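Home | Forums | Local Events | Log in

Etville open day – the robot flower table

Posted by wdhillon, Oct 30, 2024

Anybody else go to the Nanik open day? I drove over with my sister-in-law and we stuck around the flower table way longer than planned. Two arms, one on each side, with blue hydrangeas and red roses lying between them. Adanech Gebru ran the demo and took every question, even my dumb ones!
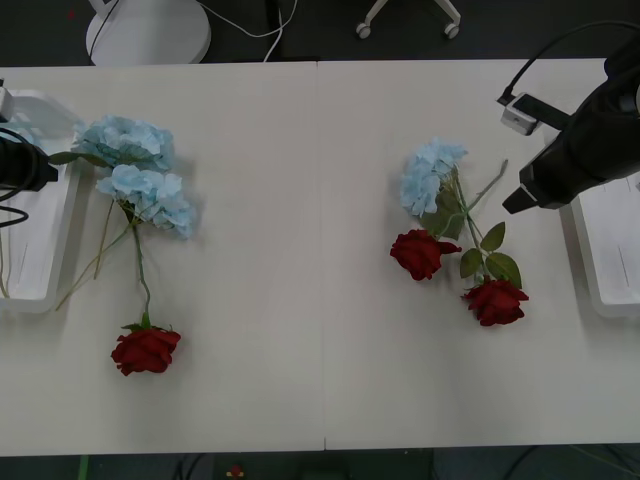 Fake flowers, real robots. Hydrangeas and roses on the demo table.

preciousj: I was there! Loved it. I do wish they'd used fresh stems – artificial ones don't bruise.

sylvie_h: Gotta disagree, Precious. I did wedding flowers for 6 years and hydrangea heads are a pain to grab, silk or not. All that fluff and then a skinny little stem.

preciousj: Fair, but I'd still want to see a real rose before I got excited.

wdhillon: Adanech said fresh ones are on the list for spring. More than 300 people signed in, by the way.

lsandhu: Ugh, I missed it. Was the parking as bad as last time?

sylvie_h: Worse lol

Recent threads
Fosa bakery hours
Kalogeropoulos hardware sale
Etville leaf pickup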